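Clasthorpe notebook, relocation cost model
Wednesday, October 1, 2025
Entry by Benedikt Hamann

Picking up from the July entry. Status then: Movon version 2 (the retiree budget sheet) gave sensible totals for a couple renting in Penang for a full year, and poor totals for anyone staying part of the year. Version 1 had the same fault but hid it, as it had no rows for the home country at all. Today went to finding where the part-year error comes from. Second job, if time allowed, was to go back over the Handside survey returns and recode the housing answers.

Starting state. Sheet opened from the shared copy, not my local one. Sisodia had changed the exchange rate cell on Monday and left a note. I set the rate back to the July value so that results can be compared line for line, and put the new rate in the cell beside it, unused. Please don't swap these until the part-year question is closed.

Test case is unchanged: two adults, both retired, one furnished two-bedroom apartment, no car, private health cover, one return flight each. Case A stays twelve months. Case B stays seven and keeps a small rented place at home.

Case A monthly total: 1,472 dollars. Same as July. Good, so nothing was broken by the rate cell.

Case B monthly total came out lower than Case A, which can't be right with two rents running. Traced the formula back through the housing block. The rent abroad is multiplied by months present and then divided by twelve, as intended. The rent at home is multiplied by months absent. So the sheet stops paying the home rent whenever the couple is abroad, as if the landlord took the place back each fall. Insurance on the home contents has the same fault, and so does the phone line.

Fixed by splitting the block in two: costs that follow the person (food, local transport, eating out, laundry) and costs that follow the address (rent, contents cover, standing charges, property fees). Person costs use months present. Address costs run for twelve months unless the row is marked as short let. Added a column for that mark. Default is blank, meaning twelve months.

Re-ran Case B. The total rose by 596 dollars a month and is now above Case A. Checked by hand on paper with the same inputs and got the same number to the dollar.
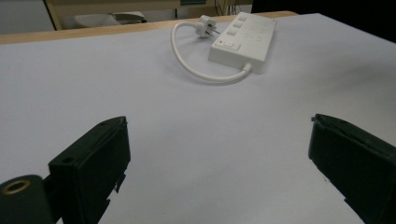
White power strip on the paper, three switch buttons toward one end.

Notes on the short let column. Three kinds of lease turn up in the survey returns and the sheet has to tell them apart:

Full-year lease, occupied all year. Twelve months, no mark.
Full-year lease, occupied part of the year. Twelve months, no mark. This is the one people get wrong when they fill the sheet in themselves. They enter the months they sleep there.
Seasonal lease. Marked. Rate per month is higher and usually includes water and internet, so those rows must be zeroed or they are paid twice.

I haven't automated the zeroing. A warning cell turns orange if a row is marked as short let and the water row is not zero. Sisodia prefers a hard lock. I would leave it as a warning, as a few of the seasonal landlords in the returns do bill water apart.

Deposits. Version 2 treats the deposit as a cost in month one and never returns it. For a one-year budget this makes the first year look bad and the second look cheap. Moved deposits to a separate "cash needed on arrival" block with the agent's fee, the first month's rent, and the visa paperwork. Not counted in the monthly figure any more. The arrival block now has a line for buying household basics, which we had left to "other." The "other" row was carrying bedding, a fan, kitchen items, adapters and extension leads, and in one return a piano stool.

For the test case I have the basics line at a flat 1,000 dollars. It is a round placeholder. The survey gives a wide spread, depending mostly on what "furnished" meant to the landlord. Some returns list a full kitchen down to the rice cooker, others a bed frame and a wardrobe.
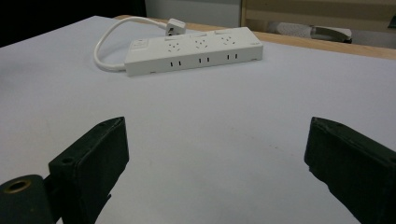

Front view. Round sockets on top, pairs of flat slots along the side.

Handside recode. Question nine asked, "Is your housing abroad what you expected?" with a free text box. The July coding used one code per answer, which lost a lot, because most people wrote about more than one thing. Recoded with as many codes as needed. Code list as it stands:

H1 noise (road, building work, neighbors, animals)
H2 heat and air flow
H3 stairs, lifts, bathroom access
H4 distance to clinic or pharmacy
H5 distance to shops on foot
H6 landlord response to repairs
H7 power and internet supply
H8 social (shared pool, neighbors from home, too many or too few of them)
H9 other

H3 is used more than I expected from the first coding, and it shows up mainly in the returns from people in their third year or later. First-year returns hardly mention it. They talk about view, heat and noise. If that holds for the rest of the stack, the rental checklist should move stairs and bathroom access to the top page. At present they are on the back under "comfort."

H4 and H5 need care. A return that says "ten minutes to the clinic" may mean on foot, by car, or by ride app. I coded only those that say which. The others are in a separate tab with the respondent's wording untouched.

H6 splits cleanly by whether the lease was signed through an agent who also manages the building. Where the agent manages, repairs are slow but get logged. Where the owner manages directly, they are either very fast or don't happen. No average makes sense here. Report as two groups.

H7 answers are mostly on internet. Power comments are about bills, not supply, and nearly all concern air conditioning. That ties back to the sheet: the electricity row is one flat number all year. Left it flat for now. A seasonal row would help Case B more than Case A, and only if we know which seven months the couple picks. Most returns don't say.

Health cover row. No change to the numbers today, but the label was wrong. It read "insurance" and people were adding travel cover and contents cover to it. Now "health cover, monthly premium, both adults." Added a second row, "out-of-pocket care," set to blank. Blank gives a gray note in the total reading "not included." I don't want a zero there. A zero prints like a finding.

Age step. Premiums in the sheet don't rise with age. For a one-year budget that is acceptable. For the five-year tab it is not, and the five-year tab should stay hidden until there is a premium row for each year. I have hidden it. Password is the usual one.

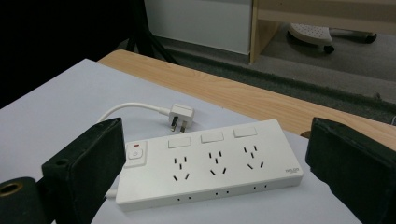
Left end, with the master switch and small red indicator light.

Things tried and dropped:

Tried converting Case B to daily costs in place of monthly. It handles odd stay lengths better, but rent and premiums aren't charged by the day and the rounding looked worse than the gain.

Tried pulling food costs from the Handside returns directly. The range is too wide. Couples who cook and couples who eat at stalls are not the same population, and some of the cheapest returns are from people who do both and don't buy imported goods. Kept the typed-in figure.

Tried a "settling in" factor, adding a percentage to the first three months. Sisodia's idea, and the returns support it in a general way, since people report overspending early on taxis and restaurants. No basis for a percentage. Taken out again. It may do better as a sentence in the guide text.

Open items:

Rate cell. Decide old or new and delete the other one.
Warning or lock on the short let rows. Sisodia and I to settle it.
Finish the recode. I stopped at the end of the second folder. The third has the handwritten returns, and two pages in it are stuck together.
Get lease wording from someone who has read a seasonal contract all the way through, mainly the clause on leaving early.
Home-side tax. Out of scope for the sheet, but the cover page should say so in plain words. Present text says "tax may vary," which is no use to the reader.
Move stairs and bathroom access in the checklist once the recode is done. Not before.

File saved as the working copy, changes listed on the log tab, and the July version kept read-only in the same folder. Case A and Case B inputs are on their own tab now and locked, so use copies for any other household.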